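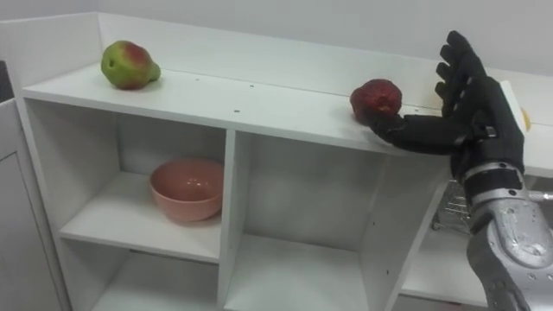 The black hand at the red fruit, thumb first. The pear is next.

I promised in the May issue that I'd report back once I'd had a turn at driving the hand, so here goes. I've now had 4 sessions over at the Vestbridge lab and my respect for anyone who does this all day has gone way up!

You wear a glove and a headset, and the arm follows you. Simple enough, except that your brain keeps insisting the hand is yours, and it's a little slower than yours and has no feeling in it at all. My first grabs were awful. I'd come straight down on the fruit from above, close my fingers, and watch it roll off along the shelf. The Idon crew let me do that for a good while before they stepped in (thanks, folks).

What they teach is to go in low. Slide the thumb along the shelf until the tip is right up against the fruit, keep the fingers open and up out of the way, and only then close. It feels fussy and it works. Round things like an apple are kind enough once the thumb is set. A pear on its side is a different animal — it wants to swing around its own neck, so you have to pick which end you're going for and stick with it.

The other thing I had to unlearn was hurrying. Every run gets saved, wobbles and all, and the robot learns from what you did, including the part where you stopped to scratch your nose. A slow, boring pickup is a good pickup. If you fumble, you say so out loud, the run gets flagged, and you start over.

My own tally so far is 184 keepers. The goal for the Rind set is 2,000, so there's plenty left to go around, and the Govdale group will be taking a share of it this fall. After fruit on the open shelf we move on to the cubbies underneath, and I've already been warned about reaching in past the dividers with that big silver forearm.

If you'd like to try it, drop me a line at the newsletter address. Sessions run 3 hours with a break, no experience needed, and you should wear short sleeves. The glove gets warm!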